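About the Velledcombe Steamed Dough Kitchen

Velledcombe is a teaching kitchen for steamed wheat doughs. Instruction covers filled and unfilled buns, the preparation of leavened dough, steaming, and plating for service. The kitchen does not teach oven baking. Students who need both are advised to complete an oven course elsewhere first, as the steamed dough courses assume that a student can already weigh, mix and knead without supervision.

The kitchen was set up by Gaspard Chevalier, who remains its head instructor. Before that he worked in hotel production kitchens, where buns were usually bought frozen. The first course ran in May with one steamer and a domestic scale. The recipe sheets from that course are still in use, with corrections to the water weights.

Workstations

Each station is a section of counter with equipment for one student. Equipment is laid out in working order from left to right: basket, tray, plate. Left-handed students may reverse the order and should tell the instructor before the demonstration starts. Flour and scales are kept on a separate bench so that flour does not reach the steaming area.

The basket has a wall of upright wooden slats held between two yellow bands, one at the top rim and one at the base. It is lined before use. The liner must cover the interior without being pulled tight, as a tight liner lifts in the middle and the buns slide toward each other.
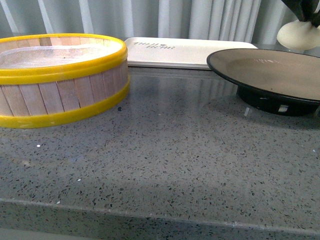

Station laid out with basket, white tray and raised plate.

Baskets are issued by number and returned to the same shelf. A basket with a split slat or a band that turns freely in the hand goes to the repair box with a note of the fault. Students are asked not to push a band back into place themselves. The slats are checked between courses and any basket with more than one damaged slat is withdrawn.

Course structure

The standard course is called Florine and has 7 sessions. The first two cover flour, hydration and yeast. The third covers shaping. Steaming starts in the fourth session and continues to the end. A shorter course, Jusuter, is offered to people already working in catering and omits the first two sessions.

Dough is portioned by weight. The class batch is 1128 grams after mixing, which allows for what stays on the bowl and the scraper. Students record the weight of the finished batch, the room temperature and the resting time on a printed sheet. Sheets are kept by the kitchen and are used to adjust the quantities for the next course.

Shaping is taught with the pleat closed at the top. Pleats are made with the thumb and forefinger of one hand while the other hand turns the dough. The closure should be firm and the base should be flat. A base that is not flat will cause the bun to lean during the final rest, and it will not correct itself in the steam.

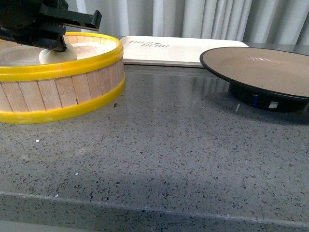
After shaping, the dough rests a second time. The resting period is set by touch: a light press with one finger should leave a shallow mark that fills slowly. A mark that fills at once means more time is needed. A mark that stays means the dough has gone too far, and it should be steamed immediately. Resting times printed on the recipe sheets are starting points and were taken in the Velledcombe kitchen, which is cool for most of the year.

Steaming is done over water that is already boiling. When the time is up, the heat is turned off and the lid is left on for a short interval before it is lifted. Opening the lid early is the most common cause of a wrinkled skin. Condensation from the lid is the second, and students are shown how to lift a lid away from themselves and to one side so that the water does not run back onto the buns.

Transfer and plating

Buns are moved singly. A bun that is lifted by the pleat may tear at the closure, so pressure is applied at the sides, low down. If the liner sticks, the liner is peeled back first and the bun is lifted second. The plate should be in position before the basket is opened.
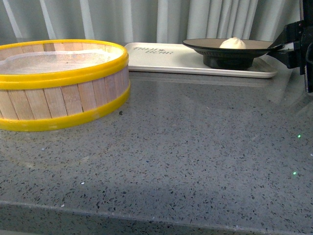 One bun plated, with the basket to the left.

The raised plate is used for inspection as well as service. It brings the lower edge of the bun clear of the counter, where it can be looked at from the side for leaning, cracks and wet patches. Results are noted on the same printed sheet as the batch weight.

Kaufmann assessment

The closing session of the Florine course is an assessment named after the Kaufmann building, in which the kitchen is located. Each student presents one bun and the completed sheet. Marks are given for shape, skin, closure and crumb, in that order, and the bun is cut only after the first three marks have been entered.

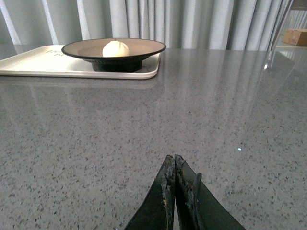
Assessment is carried out by an instructor who did not teach the session on shaping. The student leaves the counter and the sheet is placed face down until the marks are entered. Presentation follows a fixed layout: a single white bun in the center of the plate, pleated top upward, with nothing else on the plate. The beige plate interior gives enough contrast to show the outline of the dough. Sauces and garnishes are not assessed. A student who does not pass may repeat the final session once without repeating the course.

To date 152 students have completed the Florine course. Results are given in writing. The kitchen does not issue a trade qualification, and the certificate states only the course name and the sessions attended.

Cleaning

Baskets are brushed under running water without detergent and dried standing on edge. Liners are washed separately. Trays and plates are washed with detergent, rinsed and dried by hand. Counters are wiped down at the end of each session and again before the next one. Students should allow time for this, as it forms part of the session.

Enrollment

Places are allocated in order of application. Applicants should state which course they want, any previous experience with yeast doughs, and any allergy. Wheat flour is in use throughout the kitchen and a wheat-free station cannot be provided. Applications are sent to Velledcombe, PO Box 1683, and are answered by post.

Page last revised 2019-09-16.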